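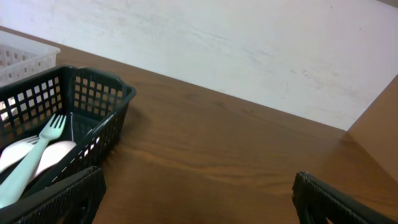 Tala Majali asked whether the Treten surface oil could be applied over a table that had been varnished years ago, and whether the old coating had to come off completely first. The answer is yes to the second part. The oil works by soaking into bare wood, and any remaining varnish will leave pale patches that no number of further coats will even out.

Treten Hard Surface Oil
Finishes and Care > Interior Wood > Oils

Treten Hard Surface Oil is a penetrating finish for indoor tabletops, desks, counters and shelving. It is supplied by Stindberg to schools, libraries, offices and private households. The oil dries to a low sheen and leaves the grain of the wood open to the touch.

Suitable surfaces
Solid hardwoods and softwoods, and veneered boards with a sound face. Veneer should be sanded by hand only. The product is not intended for floors, outdoor furniture, cork, or any surface that is in constant contact with water, such as the area directly around a sink.

Available shades
Clear, Light Oak, Chestnut and Red Brown. Shades may be mixed with one another in any proportion. Color varies with the species and age of the wood, and customers are advised to try the chosen shade on the underside of the piece before starting. A sample card is available on request and is sent free of charge with orders of two cans or more.

Preparation
Remove all wax, varnish and polish. Sand along the grain, beginning with 100 grit and finishing no finer than 300. A surface sanded too smoothly will not take up enough oil. Vacuum the dust and wipe the wood with a dry, lint-free cloth. Where a tabletop stands against a painted wall, move it away or cover the lower part of the wall with masking paper - oil marks on flat wall paint are difficult to remove.

Application
Stir the can thoroughly. Apply a thin coat with a cloth or short-bristled brush, wait 20 minutes, and wipe off everything that has not been absorbed. Allow the piece to dry overnight in a ventilated room before the second coat. Two coats are sufficient for shelving. Desks and dining tables should receive three.

The surface may be used lightly on the following day. Avoid hot dishes, damp cloths and table coverings during the first week.

Routine care
Wipe with a well-wrung cloth and a mild soap. Do not use scouring powder or cleaners containing ammonia. Dull areas may be renewed with a single thin coat, after a light pass with a fine abrasive pad. For weekly cleaning of oiled wood, Stindberg also supplies Utura Wood Soap, sold separately.

Safety
Cloths soaked with oil can ignite without a flame. Lay them flat outdoors to dry, or place them in water in a closed metal container before disposal. Keep the product out of the reach of children.

Sizes
Can, 300 ml
Can, 800 ml
Sample bottle, 20 ml, one shade per bottle

Orders and inquiries
Trade accounts are handled by Oluwaseun Haruna at the Wattimena warehouse. Questions about shades and application may be addressed to Randa Abu Hammour through the contact form. Orders received before noon are dispatched the same working day, except during the stock count in December.

Unopened cans may be returned with proof of purchase. Mixed shades and opened cans are excluded.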